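Section 4. Submitting a Documentary to the Sullura Screening Portal

4.1 Before You Begin

The Sullura portal is used by festivals in the Zillholm network to receive, screen and rate documentary films. This section covers the preparation and submission of a feature or short documentary by its producer, sales agent or director. Programmers and jury members should refer to Section 6.

You will need the following:

- A producer account with a confirmed e-mail address
- A screening file of the complete film, in MP4 or MOV format
- English subtitles, either burned in or as a separate SRT file
- A synopsis of no more than 200 words
- A director's statement (optional for shorts)
- The premiere status of the film in each territory where it has been shown

Note: A work in progress may be submitted if picture editing is complete. Temporary music and uncorrected color are accepted. Mark the file as a work in progress in step 3 of the procedure below, as this setting cannot be changed after the deadline.

4.2 Creating a Film Record

1. Sign in and select New Film from the Producer menu.

2. Enter the original title exactly as it appears on screen. Enter the English title in the second field. If the two are identical, leave the second field blank.

3. Choose the category: Feature Documentary, Short Documentary or Series Episode. A running time of more than 40 minutes places a film in the feature category. If the film is unfinished, check Work in Progress.

4. Enter the production countries in order of financial participation. The first country entered will appear in the printed program.

5. Enter the director credits. Co-directors are listed on separate lines and receive equal billing unless an order is specified under Credit Options.

6. Select Save Record. The portal assigns a film number, which should be quoted in all correspondence with the festival office.

Caution: Do not create a second record for the same film. Duplicate records are screened separately, and ratings given to one cannot be moved to the other. To correct an error, open the existing record and select Edit.

4.3 Uploading the Screening File

1. Open the film record and select the Files tab.

2. Select Add Screening File and choose the file from your computer. Files larger than 40 GB must be sent through the Santoro transfer tool, described in Appendix B.

3. Keep the browser window open until the status line reads Received. An interrupted upload may be resumed for two days, after which the partial file is deleted.

4. If subtitles are supplied separately, select Add Subtitles and choose the SRT file.

5. Play the opening, a passage near the middle and the end credits in the preview window. Confirm that sound and subtitles remain in step. 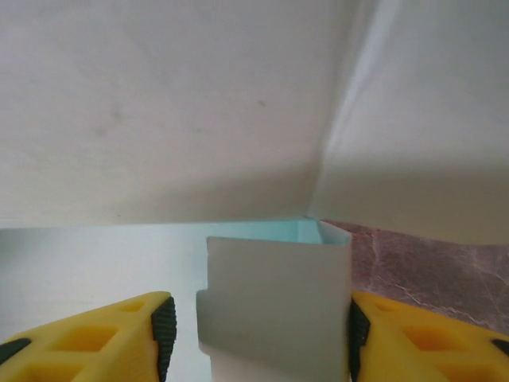

6. When the preview is satisfactory, select Approve File. The file is then locked and made available to the screening team.

A locked file may be replaced once. To request a replacement, select Unlock and state the reason in the box provided. Screeners who have already begun watching will be notified that a new version exists — they are not required to start again.

4.4 Sensitive Material and Protected Participants

Many documentaries include persons whose safety depends on limited circulation of the film. The portal provides two levels of protection.

Restricted: The film is visible only to senior programmers. Each viewing is logged, and the viewer's account name is displayed over the picture.

Closed: The film does not appear in any list. Access is granted by the producer for each viewer individually and expires after a single viewing.

To apply either level, open the Access tab, select the level and then select Confirm. The change takes effect immediately.

Caution: Access levels do not extend to stills, posters or trailers uploaded under the Publicity tab. Review these materials separately before submission.

Films that include scenes of violence, self-harm or abuse must carry a content advisory. Enter the advisory in plain language, up to 200 characters. It will be shown to screeners before playback and, if the film is selected, may be printed in the program.

4.5 Completing the Submission

1. Open the Submit tab and select the festivals and sections for which the film is to be considered.

2. Review the premiere requirements shown beside each section. A film that does not meet a requirement may still be submitted out of competition.

3. Pay the fee or enter a waiver code. Waiver codes are issued by the individual festival — the Sullura help desk cannot supply them.

4. Select Submit Film. A confirmation is sent to the address on the account.

Submissions for the spring festivals close at the end of October. Decisions are posted to the film record and are not given by telephone.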